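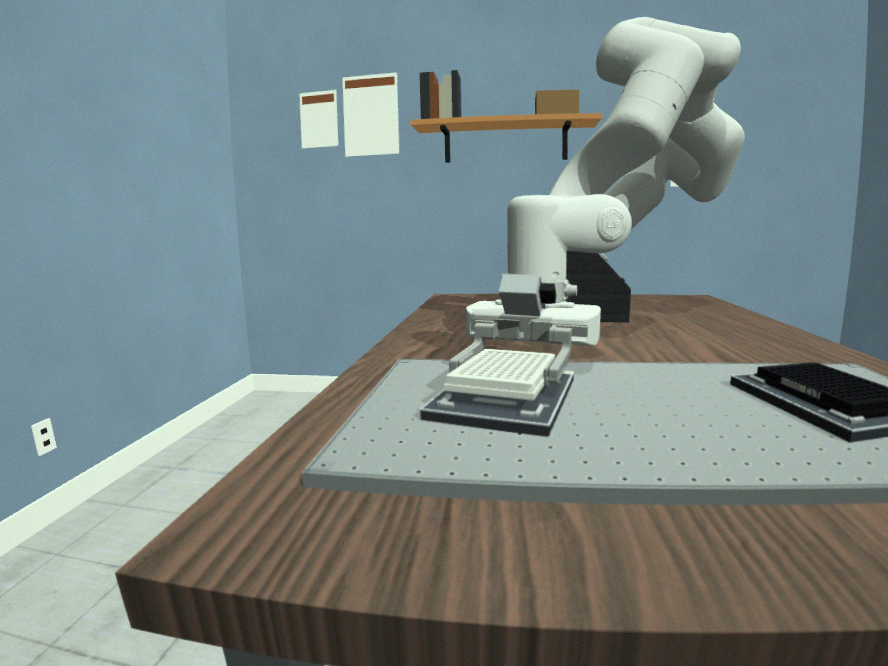 Ticket: Demo watches at Skena shop stuck on setup screen
Opened by: Kiros Zeleke, store systems
Opened: 27 December 2019
Priority: High
Status: Closed

Problem as reported

Most of the Bimton demo watches on the front counter restarted overnight and now stop at "Connect to store profile." Customers can try them on but can't open any apps. The shop has 54 demo watches in total and 11 of them still work. The phones on the same counter are fine. Checkout is fine.

The shop moved to the new unit in May and the demo setup was copied over from the old one. No changes were made by staff this week that I know of.

Log

Restarted one of the stuck watches with the side button. Same screen.

Took a stuck watch off its stand and put it on the charger in the stock room. It picked up the wireless network with a full signal, then went back to "Connect to store profile" after two minutes.

Checked the store profile in Grurik. The profile is there and set to active. The last sync time shows for the 11 good watches only. The others show "Waiting."

Asked the opening shift whether the good ones have anything in common. They are all on the wall display by the door. Everything on the front counter is stuck. The wall display was added after the move, so those were set up from scratch.

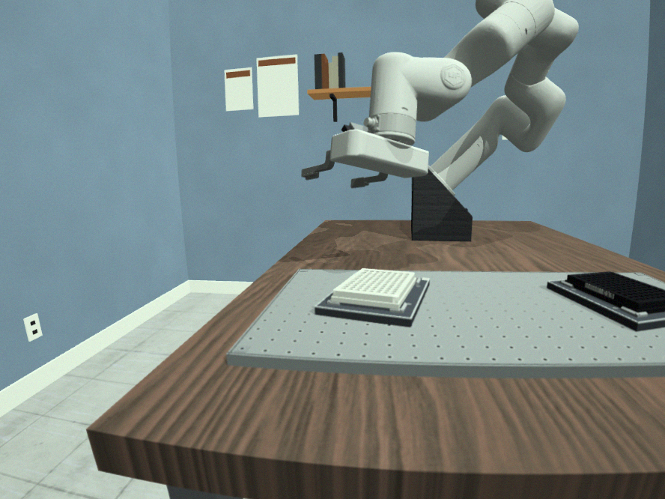
White robot arm with its gripper above a wooden table, computer rendering.

Compared the settings of one wall watch and one counter watch side by side in Grurik. Both are on software version 2. The shop address is different. The wall watch has the new unit. The counter watch still has the old one.

Looked up the old address in Jemal, which is where Grurik gets its list of shops. The old unit was marked as closed last night as part of the year-end cleanup. Any device tied to it lost its profile at the next sync. I would have expected a warning before that went through, but I can't find one in the mailbox.

Tried changing the address on a single counter watch. Grurik would not save it. The message was "Device is assigned to a closed location." Same result from the manager login.

Reopened the old unit in Jemal, waited for the list to refresh, then tried again. The address saved this time. Restarted the watch and it loaded the demo profile and went to the normal home screen.

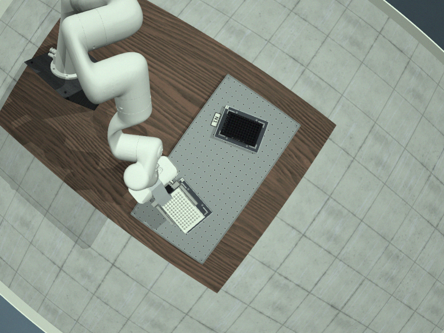 Moved the rest of the counter watches over in one batch. The batch stopped at 80 percent with a timeout. Ran it again for the ones left over and it finished. Restarted them from the counter one row at a time.

Three watches needed a second restart. One had a low battery and was left on the charger until it came back up, then it loaded normally.

Closed the old unit in Jemal again and forced a sync. All of the watches kept their profile.

Cause

Counter watches were still assigned to the old shop address after the move. Closing that address removed their profile.

Fix

Reassigned them to the new address in Grurik. The old address has to be open in Jemal while this is done.

Follow-up

Asked the Grurik support desk if the closing step can list assigned devices first. They have logged it as a feature request with no date.

The opening checklist for new shops needs a line for device addresses. Kiros to add it.

Shop manager confirmed all demos working at close of business. Closing ticket.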